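Iltuteo Lidded Storage Bin, 16-Quart
By Pavarley Product Desk | August
12 shares | 2 comments

The Iltuteo bin is intended for classrooms, waiting areas and family libraries where small play pieces must be put away at the end of each day. The body and lid are molded from a single grade of polypropylene. Bins stack securely when the lids are fully closed, and the front panel accepts a standard card label.

Each bin holds roughly 300 small pieces, including play food, counters and blocks. Larger items should be stored in the Bergeron floor chest, listed separately. 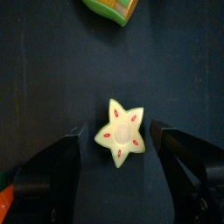 LIVSTEAD, August — Orders are now being accepted for the fall term. The minimum institutional order is 2 bins. Orders of 900 bins or more ship by freight and require a loading dock or a signed delivery waiver.

Wash by hand with mild soap. Lids should not be placed in a commercial dishwasher. Replacement lids and label cards may be ordered from Pavarley under the same account number as the original purchase.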